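Guest room is also my office, help me stop hating it

fernandbasil
Okay, long one, sorry. We have exactly one spare room and it has to be my office on workdays and a bedroom when my mother-in-law comes in May. Right now it does both jobs badly. The desk is a Skarnby, 36 inches wide, wedged behind the door, and the bed takes up everything else. I end up using the bed as a shelf. Mail, clean clothes, chargers, it all goes there, and then at 11 pm I'm moving piles to the floor.
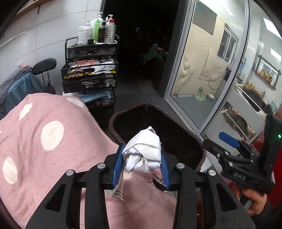

My husband wants to get a wall bed. The quote from the local place was 900 dollars before installation and I nearly fell over. Has anyone lived with one? Do you really fold it up every morning or does it just stay down forever?

gleice_p
We've had one for three years and I love it! You do fold it up, but only if the bedding straps work, so check those before you buy. Ours came from Pfister and the straps are great, the mattress is so-so (my brother complains every visit and then sleeps until ten).
– Gleice Peixoto

mudroom_mo
Going to disagree with Gleice here. I had a wall bed in my last apartment and it stayed down for most of a year. If you already drop stuff on the bed, you'll drop stuff on the wall bed, and now you can't close it. Get a decent daybed and put a real shelf over the desk. Costs less and you can sit on it during calls.

fernandbasil
Mo, that stings because it's true. But a daybed for a 70-something woman with a bad hip? She needs to get in and out of it.

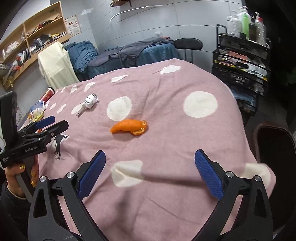 I did measure, and with a daybed along the window wall I'd get 30 inches between it and the desk chair. Is that enough to walk through with a suitcase?

mudroom_mo
Thirty is fine. Mine's tighter than that. For the hip, look at seat height before anything else, and try it in the store with your shoes off.

gleice_p
Or risers! The Bindero ones screw right into the legs – way sturdier than the plastic cups. I still say wall bed, though. Mo just didn't have good straps.

mudroom_mo
My straps were fine, I was lazy.

olan_m
Fukotton has a firm daybed mattress that my dad likes and he's picky about his back. Skip the trundle, it eats all your storage.
Olanrewaju Mohammed

fernandbasil
Okay, leaning daybed. Going to tape the outline on the floor tonight and drag the suitcase past it.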